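[Print] [E-mail this message]

List: Ketex-users
Subject: Re: Hand-driven folding sets, are 300 runs enough?
Time: 4:40 pm

> We finished our first garment set on the Abernathy bench in January.
> 300 runs, all driven by remote control, two arms. The driver now
> folds a shirt in 26 seconds. We think that is plenty for training
> and would like to hear why anyone would keep going.

I'll bite. 26 seconds tells me your driver got good. It says very little about what the arms will do once the driver lets go of the controls.

Our table at Ullby is a mess on purpose. There's the green thing with the elastic waist, the red T-shirt, and then a frying pan, a toy brick and the latch box left lying around.

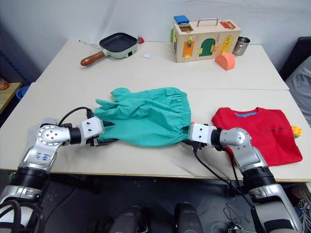
I asked for the clutter after reading the Skatosska write-up, where every run was done on a bare table and the results fell apart when they put a cup on it. I'm not sure clutter cures that. It may only give us a different set of things to overfit to.

My doubts, in the order they bother me:

1. Where the driver grabs. A person picks a fold that looks handy and pinches it. Ask afterward why that fold and you get a shrug. The arm gets the pinch and none of the choosing.

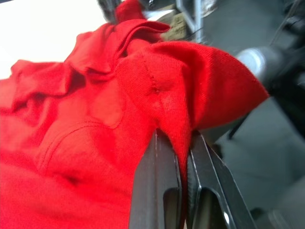

2. What the driver can feel. On our setup, nothing. You push down into the cloth and close the fingers, and you judge it all by eye. 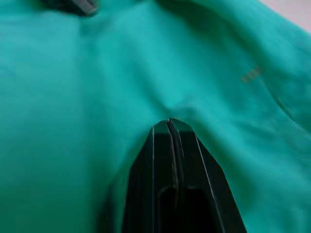

Some drivers press harder than they need to, and that goes straight into the data. We threw out 40 runs over this, and I suspect we should have thrown out more. Moving the arms by hand might help, but then your own hands are all over the camera views - pick your poison.

3. Small stuff. Everybody shows shirts. Try a sock with 2 grippers crowding the same bit of table and see how your nice smooth driving holds up.

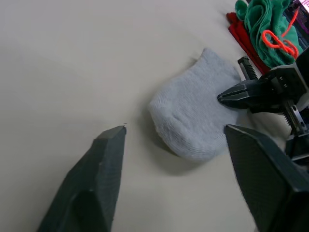

Gray sock, wrist camera view, second gripper coming in from the right.

So no, I wouldn't stop at 300. I also wouldn't just do another 300 the same way. Swap the driver, keep the clothes, and post both sets of numbers, including the failed runs. If they match I'll gladly shut up about it.

[Print] [E-mail this message]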